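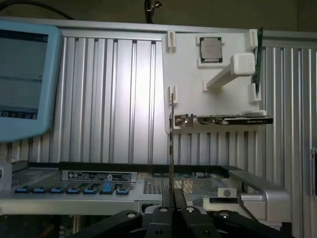

Server chassis with blue drive-bay latches.

Drosiven 376 Slot Cover and Drive Blank Kit

The Drosiven 376 kit closes unused openings in desktop and server cases. Open slots let air leave the case before it reaches the drives and memory. Each kit holds four slot covers, four drive blanks and a bag of screws. Covers are stamped from 1 mm steel with a zinc finish. Blanks are molded in black ABS and snap in from the front.

Fit: standard full-height expansion slots and 3.5-inch bays. Low-profile covers are sold separately under the Husetti name. Measure the slot pitch before ordering for cases with a proprietary rear panel.
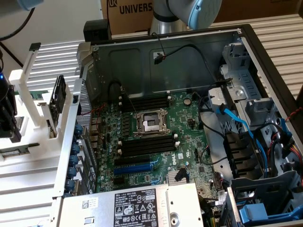 One buyer, Nørgaard, wrote that the covers sat flush but the supplied screws were too short for an older case with a rolled rear edge, and asked for a longer set. Longer screws have been included since March.

Installation: shut down the system and unplug the power cord. Remove the side panel. Seat the foot of the cover in its notch, align the top tab and tighten the screw by hand, then a quarter turn more. Do not use a powered driver.

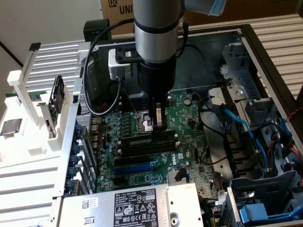
Check that the cover does not touch any neighboring card before closing the case. Drive blanks need no tools. Press both side tabs to release.

Warranty: 2 years against rust and breakage. Orders ship from the Lamamholm warehouse.

Contact Sales | © Drosiven | Back to top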